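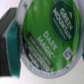 Coffee corner notebook, October 2026

Back on the pods! Laiba Mohmand asked last month why we bother keeping notes on coffee in a workshop notebook, and then borrowed the notebook to add her own, so I take that as permission. Today was for the green-lidded ones and the black tray. Writing it up while I still remember which cup was which.

Lids

The Green Mountain lids are lovely things up close. Bright grass green foil, dark green badge, the little white mountain over the name. I'd been sorting by color alone since June and had put everything green in one box (the Bukhari box, the deep one with the bad hinge), and that was a mistake. Green tells you the maker and not much about the roast. Read the name on the lid before it goes in a box. I've written this on the inside of the cupboard door too.

The foil picks up creases very easily. I used to pull the creased ones out, then Humaira Kazmi brewed a creased one and a smooth one side by side and none of us could tell the cups apart. So creases are fine. A lid that domes up, or has a hole in it, goes in the bin.

The tiny gray print on the rim is where my eyes give up. I want the desk magnifier back from the Donodura bench. If anyone reading this has it, please!

Tray

Really pleased with the tray. It's the black boxy one with the raised compartments, and it has gone on the white table where the light is good and there's room to stand a mug next to it. Pods sit in it lid up so the name is readable from where you're standing, and that alone has cut down the rummaging. Four in at a time is plenty for a morning. When we kept more out, people took the front ones and the back ones stayed there for weeks.

I like it best turned a bit toward the chair. Laiba likes it square to the table edge. We have each moved it several times without mentioning it to the other.
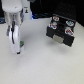
Black tray on the white table, four round ones in it.

Things to fix on the tray: the bottom collects grounds and paper crumbs and needs a proper wash, and I'd like a strip of something grippy underneath so it stays put when you lift a pod out one-handed. There's an offcut of shelf liner in the Ketutitz drawer that might do. Humaira says to measure first. Fine, I'll measure first.

Brewing

Used the 200 ml setting for all of today's cups and weighed the mugs after, to see how honest the machine is. First mug came out at 266 g, and I got very excited for a minute until I saw that I had forgotten to zero the scale with the mug on it. Repeated it properly and it was close enough that I stopped worrying. Scale is the small Gernov one, asset number 1853, and it wants a new battery.

Plain hot water through the machine before the first cup makes a real difference. I was a doubter, and I've come around completely. The first cup tastes fuller and the mug is warm already.
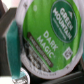 Dark Magic

My favorite of the lot, and I'm glad it has its own entry now. The name is right there in big white capitals, so no excuse for putting it in with the lighter ones. Big roasty smell as soon as it starts running, a bit of cocoa, and it stands up to milk better than anything else in the cupboard. On the larger setting it gets thin toward the end, so stay small and top up with hot water if you want more in the mug.

Laiba finds it too much before lunch. Humaira takes it with sugar and says it tastes like the edge of a brownie, and I can't improve on that.

To do: sort the Bukhari box by name, battery for the scale, wash tray, magnifier. Also try Dark Magic over ice, which Laiba swears by even though she doesn't like it hot.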